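Outlet circuit in kitchen trips overnight, Clurkville rental unit
Status: Closed
Category: Electrical / recurring
Opened: November 16, 2018

Original report

The GFCI outlet at the left end of the kitchen counter trips during the night. It doesn't happen every night. When it goes, the other counter outlets go with it and so does the outlet in the crawl space. Pressing reset brings everything back and it then holds all day. The breaker in the panel has never tripped. The tenant first reported this in February, but it went away over the summer and the first ticket was closed with no fault found.

Tenant has tried: unplugging the toaster, unplugging the phone charger, leaving the range hood off. No difference.

Update 1

Went out with the plug-in tester. All counter outlets show correct wiring. Test button on the GFCI works and the reset feels normal. Panel cover off, no loose screws on the breaker or on the neutral bar. The circuit is marked KITCHEN 2 in pencil and it is a 20 amp breaker on 12 gauge wire, so nothing wrong there.

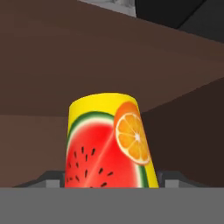 The GFCI is the first device on the run and everything after it is fed from the load side. That includes the crawl space outlet, which is not on the drawing I was given. I have drawn it in and marked the run with highlighter on the copy in the job folder, the same sort of bright yellow as the cup with the watermelon slice on it, so the next person should not miss it. The old drawing stops at the kitchen wall. Please don't use it.

Replaced the GFCI with a new 20 amp one from Bhatia since the old one had a cracked face. I don't think this is the cause. Leaving the ticket open.

Update 2

Tripped again on the third night with the new device in. So it's the wiring or something plugged into it.

Asked the tenant to leave the counter outlets unused overnight. Still tripped. That leaves the cable and the crawl space.

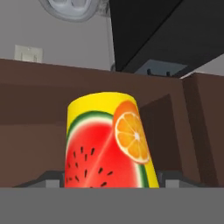
Yellow can, watermelon on the label.

Question from the Enville office: can we just move the kitchen to a standard outlet and leave the breaker to do the work? No. Counter outlets need GFCI protection, and a breaker will not see a small leak to ground. The device is doing what it should. We need to find the leak.

Update 3

Disconnected the load side at the GFCI, unplugged everything, and tested the cable at 500 volts. Hot to ground and neutral to ground both read off the top of the scale as far as the crawl space box. Repeated with the crawl space box opened and got the same. The cable is good.

The crawl space box itself has some white crust around the cable clamp and the cover gasket is missing. Cleaned the box, replaced the clamp, and fitted a weatherproof cover. Dried the outlet before closing up.
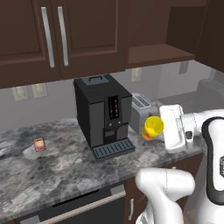
What I had missed on the first visit is a Rustine dehumidifier plugged in behind the furnace. The tenant did not know about it and it isn't on the appliance list. It has an hour counter on the side, which reads 2,016. It runs from a humidistat, which would fit with the trips coming at night and in the colder months and stopping when the vents were open in summer.

Ran it for half an hour while I was under there and it did not trip. Poured the bucket out and noticed the defrost light come on shortly before I left. The GFCI went as the light came on. Reset it, waited for the next defrost, same result. Two trips out of two.

Update 4

Took the dehumidifier to the shop. The defrost heater has a low reading to the chassis when cold and gets better once it warms up. Visual check shows the heater sleeve is split where it passes through the bracket. The rest of the unit is fine. A new heater is available but the price is close to a new dehumidifier, so I have asked for approval to replace it.

Left the crawl space outlet unused in the meantime. Tenant asked to write down any trips.
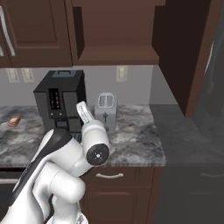 No trips in the nine nights after that, with the counter outlets used as normal. Replacement dehumidifier was approved and is now in place on the same outlet. Watched it through one defrost and the GFCI held.

Follow-up items

1. Add the crawl space outlet to the drawing for this unit. Done.
2. Add the dehumidifier to the appliance list. Done.
3. Relabel the panel so KITCHEN 2 also says crawl space. Done, in marker.
4. Check the matching unit next door for the same missing gasket. Not done, needs access. Opened as its own ticket.

Closing this one. If it trips again, unplug the dehumidifier first and note whether the defrost light was on.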